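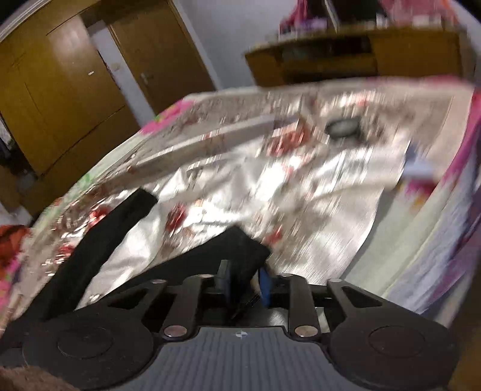 Lemport, July 7, 2026

Gift wrap day! I have been looking forward to this one since we put it on the list, and it was every bit as awkward as I hoped. We took the hand-held gripper out to the flat, spread the silver paper on the bed and spent the whole session collecting wrapping demos. The bed was my idea. Everyone at the bench does this on a hard table, where the paper stays put and the corners square up by themselves, and then we wonder why the policy goes to pieces the moment the surface gives a little. A bedspread gives a lot.

Numbers first, so I don't have to dig for them later. 90 attempts recorded, 83 kept after the first look. Of the seven I threw out, 5 were tracking dropouts and the other two were me starting before the recorder had settled (the beep is there for a reason, I know, I know).

The task is split the way we wrote it on the board at Parner. Pinch the near edge of the paper, lift, bring it over the object, press down, let go. Then the far edge. No tape yet. I did try three or four tape passes at the end for fun and they are in a separate folder, please don't train on them, they are terrible.

What went well: the pinch. The long fingers get under the edge of the paper far better than the short ones did, and I have stopped digging the tips into the bedding. The trick is to come in nearly flat, almost sliding along the cover, and close late. If you close early you get a fold of bedspread along with the paper, and then the whole lot comes up together like a tent. I left a few of those in on purpose when I managed to let go and recover, as recoveries are what we're short of. They have the tag "regrab" in the notes column.

What went badly: speed. I move much too fast on the carry. Going through the recordings afterwards I could see the paper turn into streaks every time I swung across, and the edge of whatever I was wrapping goes soft with it. Foil makes it worse, of course – all those creases catching the light, and every one of them smears. Hrnčiar's tracking held on through nearly all of it, which impressed me no end, but a good trajectory with mushy frames is only half a demo. Next time I count to three in my head on the way over. I tried it on the last 19 and they look lovely.

Second thing, the wrist. Holding the tool level over a bed means leaning, and leaning means I twist without noticing, so the left finger comes in ahead of the right. The arm can do that, no problem, but I don't want it to learn that it has to. Kneeling beside the bed is better than standing. Bring a cushion.

Third thing, and this is a proper question for whoever is reading: do we want small stuff left lying on the paper or not? I went back and forth. With bits and pieces on the sheet you have to steer round them, and the demos get longer and messier, but that is what a real bed looks like when someone is wrapping presents on it. I'd keep the mess. It would be so easy to tidy everything out of this data and end up with a robot that can only wrap in a showroom. If you feel strongly the other way, write it underneath and I'll do a clean set to compare.

Replay on the arm: only had time for a handful before supper, on the table at Parner with a sheet from the same roll. The pinch works on the real thing!! First go. It lifted the edge, carried it over and put it down a bit short, leaving a strip of the box showing, then opened cleanly. I may have cheered. The press is too gentle and the paper springs back up, which I more or less expected, as I can feel the paper give under my hand and none of that gets into the recording. We could either hold the press longer or push the end point down a touch below the surface. I'd try the longer hold first, it's the kinder option for the fingers.

To do
– export the 83 and put them on the Pruvance drive, with the regrab tags
– check the pivots on the left linkage, it felt a shade stiffer than the right by the end
– matt paper as well as foil, same room, same bed
– slower carries, all of them
– ask whether we can have the flat again, ideally well before October when we need this working start to finish

Paper left on the roll: enough for one more session if I'm careful with it. I won't be, so buy another.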